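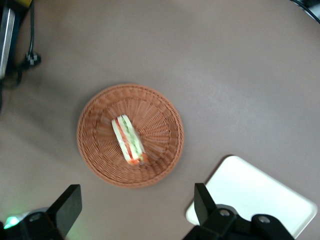 Words and ticks by the Jorkell visits desk, Priltville | Filed 2018-06-28 | Sheet 1256

Open day walk-round: snack table demo, Plusta hall

I did this one with a mug of tea in hand (left outside the rope, before anyone asks) and wrote my comments as I went, so they ramble a bit. Same sheet as last June, with the food lines added. OK means leave it alone, FIX means before doors open, ASK means I want somebody else's opinion.

1. Emergency stop can be seen and reached
OK. Red button, blue ring, yellow panel, right-hand end of the table. I could get my palm on it from the operator's spot without leaning over any food. Please keep bags and coats off that end!

2. Operator knows the stop drill
OK. We ran through it twice. Second go was much quicker than the first.

3. Visitor line in place
FIX. The rope is meant to be 80 cm back from the table edge, and at one corner it had crept in. Small children will be on their stomachs under it in no time, so I'd like the low barrier as well.

4. Cables
FIX. There are black ones curving over the near side of the table, and more by the control unit. I know they have to go somewhere, but I'd be happier with them clipped down, well away from where the grippers are working.

5. Gripper fingers
OK. Wiped down, and I went over the edges with a gloved finger and found nothing sharp. Do it again at the lunch changeover, please, and initial the card.

6. Screws and covers at the wrist
OK. Checked with the power off. Nothing moved when I gave it a wiggle.

7. Sandwich and basket
ASK. I do like the sandwich, it's what people will want to see moved! But bread and salad under hall lights for a whole day makes me twitchy. Swap it every two hours and bin the old one. It is for the demo only, so no handing it over the rope to a hungry dad.

8. Trays
OK. Clean, and the rounded corners are kinder on knuckles. One was a touch skew when I looked, so perhaps mark its place with tape?

9. Bottles and jars
ASK. The cola is in a clear two-tier rack, and the back row sits higher. If an arm catches one of those it has further to fall. Could we run the bottle part at the slower speed, with the front row only? The jars on the stepped stand bother me less.

10. Allergy notice
FIX. We have chocolate bars, cookies and filled bread out, and no notice by the rope when I did my round. I've asked for a big one.

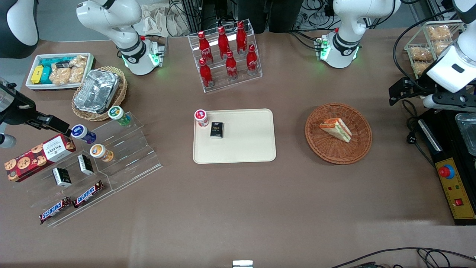 Tiwari replied that slower is fine for the bottles, but the back row should stay in the rack, as taking it out shifts the weight forward and the whole thing gets easier to tip. Cable clips are on the way over and the notice is being printed.

Fair enough, I hadn't thought about the weight. Item 9 goes to OK once I've watched a full run at the slow setting.

11. Numbers in the hall
OK. We have 334 booked across the day, in slots, and the door team has the list.

12. Floor
OK. Dry and swept. Keep a mop handy for item 9.

Still open: 3, 4, 7, 9, 10. I'll be back with the sheet before the first slot.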